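Field Research Readiness Checklist: Kurnar Site
Community health interview study, second round
Inspected 10/05/2021
Status: passed with conditions (see items 4, 9 and 12)

The self-assessment came back with every box ticked "yes". I have learned to distrust a form like that, so I went through it again on site and marked what I was shown, as opposed to what I was told.

Consent and information

1. Participant information sheet available in the local language. YES.
Comment: The translation reads well. The English version has been changed since February and the translation has not, so the two now disagree on how long recordings are kept. One says 2 years, the other says nothing.

2. Consent forms signed and dated before interview. MOSTLY.
Comment: I pulled 37 forms. Of these, 31 were complete. The rest had a thumbprint with no witness signature. The site says a witness was present each time. Perhaps so, but the form exists to record it.

3. Participants told they may stop at any time. NOT SHOWN.
Comment: It is in the script. Whether it gets said aloud I can't tell from a script, and no interview was running during my visit.

4. Referral sheet for distressed participants. CONDITION.
Comment: Lists seven services. I rang all of them. Two numbers are dead and one is answered by a shop. A referral sheet that has not been rung through is decoration. To be corrected before any further interviews take place.

Privacy and storage

5. Interview room offers privacy of sound and sight. YES, just about.
Comment: Door closes. With it closed I could make out a normal speaking voice from the corridor, though not the words. A raised voice would carry. The site calls this "fully private" and I would not.

6. Paper forms kept in a locked cabinet. YES.
Comment: Locked when I arrived. Key hanging on a hook beside it. Key moved while I was there.

7. Names and study numbers held separately. YES.
Comment: Separate folders, same shelf, same cabinet. That meets the wording of the protocol. I have asked the Kireo office whether it meets the intention.
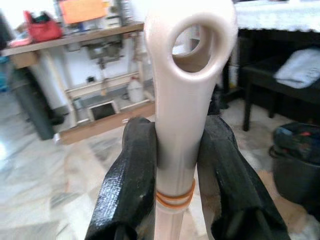 8. Recordings removed from portable recorders within the agreed period. NO.
Comment: The recorder labelled Moon still held seven files, the oldest from February. The log says it was cleared. When I asked how the log was filled in, I was told it is done at the end of the month from memory. Files have now been copied across and deleted, and I watched this being done.

9. Data entry tool access limited to named staff. CONDITION.
Comment: Amby has a separate login for each member of the team. The team uses one of them. This makes the access record worthless, whatever the monthly summary says. Each person to use their own login from now on, and the shared password to be changed.

10. Back-up tested. SAID TO BE.
Comment: "It runs every night" is not a test. I asked for one form to be restored. It was, eventually, after a hunt for the instructions. I am marking this as a pass and would like to see it done again without the hunt.

Staff and travel

11. Interviewers have completed ethics training. YES.
Comment: Certificates seen for all. They carry the same date and the same score, which may mean a good group session or may mean very little. A short talk with each interviewer would tell us more than the certificates do.

12. Lone visit procedure in use. CONDITION.
Comment: There is a sign-out sheet and people do write on it. The return column is mostly blank. I could not find anyone whose job it is to notice. A person must be named for each visit day.

13. First aid box present and in date. YES.
Comment: In date. Plasters nearly gone.

14. Fire exit clear. YES on the second look.
Comment: Boxes of blank questionnaires were moved before I got there the second time. I expect they will drift back unless somewhere else is found for them.

15. Infection control measures for face-to-face interviews. YES.
Comment: Masks and hand gel in the room, chairs set well apart. The window is painted shut, so the line in the protocol about open windows should be struck out or the window dealt with.

Overall

The team is careful with people and careless with paper, and the reports sent up to Kireo have only described the first. I don't think anyone set out to mislead. The form asks yes or no, and yes is quicker. I would still treat earlier self-assessments from Kurnar with some caution and would not rely on them for the final report.

Conditions 4, 9 and 12 to be met and evidence sent before interviews restart. Item 8 to be checked again at the next visit, without notice.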